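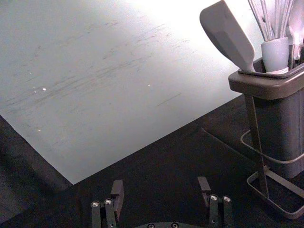
*A pale surface with plenty of scuffs. Every mark has a story, and most of the stories are boring.*

# Why Do Things Get Scratched?

Look closely at any flat thing in your home that gets used a lot. A tabletop will do, or a cutting board, or the lid of the box you keep your markers in. Tilt your head until the light bounces off it. See those thin lines? Your family may tell you they were always there. Your family is being polite about the time you drove a toy truck across breakfast.

## Hard beats soft

A scratch is what you get when something hard drags across something softer. The hard thing digs in and pushes a bit of the soft thing out of its way, leaving a tiny ditch. Some ditches are so shallow you can only see them when the light is right.

Scientists compare how hard minerals are by seeing which one scratches which. Talc is at the bottom of the list. You can scratch talc with your fingernail, and it can't do a thing about it. Diamond is at the top and scratches everything else, as you might expect from something that costs so much.

## Scratch or scuff?

A scratch takes material away. A scuff can be a scrape too, but sometimes it is stuff left *behind*, like the black streak a rubber shoe makes on a gym floor. The shoe lost a little of itself, and the floor got a present it didn't ask for.

Dark marks on a pale board could be either kind. A damp cloth will often help you find out. If the mark wipes off, it was sitting on top. If it stays put, you have met a scratch, or a very stubborn scuff.

## Why do they line up?

In the picture, many of the marks slant the same way. Short lines that run side by side can come from things being slid in one direction again and again. People are creatures of habit, and so are their plates.

Grit helps too. One grain of sand stuck under a mug can draw a line all by itself, while the mug gets the blame.

## Try it yourself

You need an old plastic lid (ask first, and ask *before* the scratching), a coin, a wooden spoon and a flashlight.

1. Rub the spoon handle across one side of the lid 3 times.
2. Do the same with the coin on the other side.
3. Turn off the lights and shine the flashlight from low down, almost level with the lid.

Which side has more lines? Now shine the light from straight above and see how many seem to vanish.

*Words by Anika Gallagher*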